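Wood tray on a stone counter: felt feet or bare?
June 20, 2019

gratberg637
Shallow wooden tray, rectangular cutout in the floor. Kept on marble for snacks. Does it need feet?

espiritu_k
Yes. Grit under a bare base scratches polished marble. Use 2 mm felt.

meltico101
Disagree. Felt holds spills. Mine has been bare since May, no marks.

espiritu_k
One month proves little.

gratberg637
Mine sits like this with a bag of chips in it.

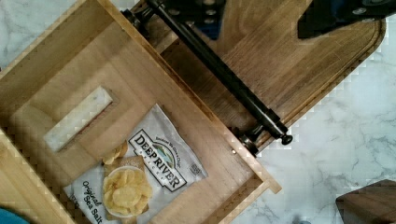

Crumbs go through the cutout and onto the stone, so I lift it to wipe anyway. Leaning toward bare.

meltico101
Then leave it bare.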